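Progress report to the Altcombe Fund
Border staff complaints and welfare project, second period
Prepared by Inger Ásgeirsdóttir, September 25, 2019

The project gives staff at the Pidmont crossing a way to report mistreatment of travelers without going through their own supervisors. The reporting line opened in July and has run every working day. Calls go to Ffion Pritchard, who logs them and passes the serious ones to Rhun Voyle for legal review.

Training is behind schedule. We have held three sessions out of the planned series, and 70 officers have attended.

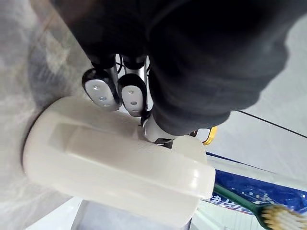

Can a supervisor find out who made a report?
Names are held by the legal reviewer only and are left out of everything sent to the crossing.

The guidance booklet is finished and over 4,000 copies have gone out — most to the crossing itself, the rest to the Plukano office. Torbjørn Bråten is checking the translated edition, and two chapters still need work.
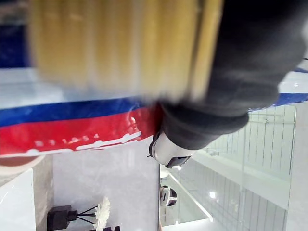 Pidmont project, packaging with blue and red stripes.

Spending is within budget. We ask that the unspent travel money be moved to training. Lleucu Bevan will send the revised figures separately.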